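Section 4: Using the in-sink drying rack

The rack sits inside one basin of a double sink and holds plates and bowls while they drain. Use it in the narrower basin and keep the wider one free for washing.

Fitting the rack

1. Clear the basin and wipe the front and back rims.

2. Hold the Vimico 2625 rack by both end pieces. Do not lift it by the rods.

3. Set the back end piece on the back rim, then lower the front end piece onto the front rim.

4. Press down lightly on each end. If the rack rocks, slide it sideways until it sits level.

Note: Leave a narrow gap on one side so you can reach the drain strainer without taking the rack out.

Loading

5. Rinse each plate under warm water and let the excess run off.

6. Lower the plate into the rack on its edge. Start at the back and work forward.

7. Tilt bowls so that water does not collect in the base.

8. Leave the dishes for 20 minutes, then dry any wet rims with a cloth.

Caution: Do not place pans straight from the stove on the rack. The end pieces can soften above 95 °C.

Caution: Do not stand knives point up between the rods.

Cleaning

9. Lift the rack out once a week and wash it with dish soap and a soft brush. Rinse under the end pieces, where food scraps gather.

10. Dry the rack fully before you put it back. In hard water areas, wipe the rods with white vinegar and rinse well.

Replacement end pieces are sold in pairs. Quote the model number when you order. 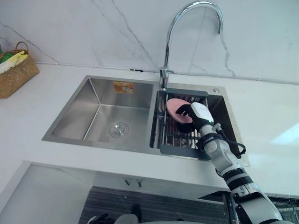
Can the rack be left in the sink overnight?
Leaving it in place overnight does no harm as long as the drain is open and no water is standing in the basin.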